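Student project report: what it takes to kit out a demonstration-recording corner
Filed 16/06/2023

So, my project for the equipment planning module was supposed to be a tidy little spreadsheet, and it ended up eating most of my year! The task sounded easy enough. Our lab wanted a second station for recording manipulation demonstrations with hand-held grippers, and I was asked to work out what to buy, what to borrow, and what to stop pretending we could live without. I'd never bought anything more complicated than a bike before this.

I had a budget of 2000 euros for everything except the grippers themselves, which came out of another pot. That felt like a fortune in November. It did not feel like a fortune once I'd priced wrist trackers.

I started by listing what the first station uses, and I got it wrong straight away. I wrote down the big things (grippers, trackers, a computer, a desk) and forgot nearly everything that connects them. Power adapters, for one. I went back with a notebook and a roll of masking tape, labeled every plug I could find, and my list of small parts grew to twice the length of my list of big parts. If you only take one thing from this report, go and follow every cable by hand from one end to the other before you ask for a quote.

Then came the quotes. I wrote to four suppliers. Foller answered the same afternoon with a clear price list, spare fingers sold in pairs, and shipping spelled out. Flovgate took longer but was cheaper on the tracking side, and they'd let us return one unit if it didn't fit our mounts. The other two sent me brochures, which was nice of them, but I couldn't put a brochure in a spreadsheet.

I also took the train up to Bragança to see a workshop where they've been running a project called Forno, with a setup a lot like the one we want. That trip was worth more than all my emails put together. They'd already made the mistakes I was about to make (buying cables too short, mostly) and they were really generous about showing me their old invoices. I came home with a column called "spares" that hadn't existed before, and it's now the longest column in the sheet.

Before fixing the final order I sat in on some sessions to check my list against real use.
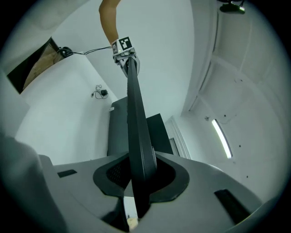 Cables and markers both got their own lines in the budget. 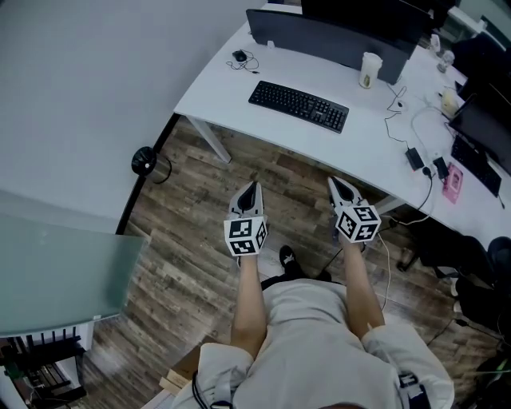
The next job was to sort everything into things we need on day one and things that can wait. I found this really hard, because everyone I asked had a different favorite item. My first version had a new desk in it. My second version had a new desk and a nice chair. By the third I'd dropped both and put the money into spare gripper fingers and longer leads, and I still think that's right, although my back may disagree by next year.

Here's how the final order came out, with the big decisions only:

Tracking units and mounts: Flovgate, mainly on price and the return offer.
Spare fingers and fittings: Foller, four pairs to start with.
Printed markers: made in-house, on decent card stock, with a reprint allowance.
Cables, adapters, ties and labels: local shop, bought all at once.
Desk, chair and monitors: reused from what the department already has.
Contingency: whatever's left, and please don't let anybody spend it on a chair.

The marker line caused a surprising amount of debate. Printing them ourselves is cheap, but a creased or badly cut one costs you a morning of puzzled looks at a screen, so I budgeted for a proper cutter too. I'd do that again.

What would I change? I'd ask for delivery times at the same moment as prices. I compared everything on cost and then discovered that one of my cheap parts had a long wait attached, and I had to redo a whole section of the plan in one evening with a cold pizza next to me. I'd also talk to the people who do the recording much earlier. They know which lead is always too short and which adapter gets borrowed and never comes back, and none of that is in any catalog.

The spreadsheet is in the shared folder with the quotes attached. The prices in it will go stale, so check them again before ordering, and if you add a line, please fill in the supplier column as well. I left it blank on a few of my early ones and I'm still trying to work out where I found that bracket.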